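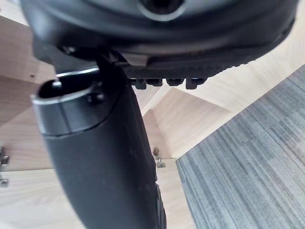 Wrist camera ablation, first real numbers

Posted Oct 31, 2024

I finished the wrist camera comparison last night, so this post is mostly numbers and a few notes for when I have to write it up properly.

The question was simple. Our cabinet policy gets two views, one from a fixed camera across the room and one from the wrist. The wrist view is the one I keep getting asked about. The gripper takes up a large share of it, with one finger running right down through the picture, and what's left over is bits of cabinet panel and carpet. People look at it and ask why we don't crop the gripper out. I wanted an answer better than "it seems to help."

The training set is 2,013 demonstrations, all collected at Floltgate on the light wood furniture. I trained three versions of the policy on it. The first gets both views untouched. The second gets both views with the gripper masked to flat gray in the wrist image. The third gets the fixed camera only. Everything else is the same, including the seed and the number of steps. Then I ran 242 trials on each, split between opening a door and placing an object inside.

Both views untouched did best. The masked version was worse, and nearly all of the loss was in door opening. Placing hardly changed. The fixed-only version was worst on both tasks, as expected.

My reading is that the policy uses the position of the finger against the edge of the door to decide when to close. With the finger masked it still reaches the right area, but it closes early and slides off. I went through the failed door trials by hand and that was the most common failure by a wide margin. I have not tested this directly. The next step is to mask the finger and the pad separately.

Two cautions. I only used one seed, so small gaps don't mean much yet. Also, 9 of the masked trials were run after I recalibrated the arm. I left them in, and dropping them does not change the order.

The training code is in the Goltov repo under the ablation folder. The masks were drawn once per camera mount and then adjusted for finger opening, in 8 steps from open to closed. That part is slow and I would like to replace it with a rendered mask from the arm model.

More seeds are queued now. I should have those results in December.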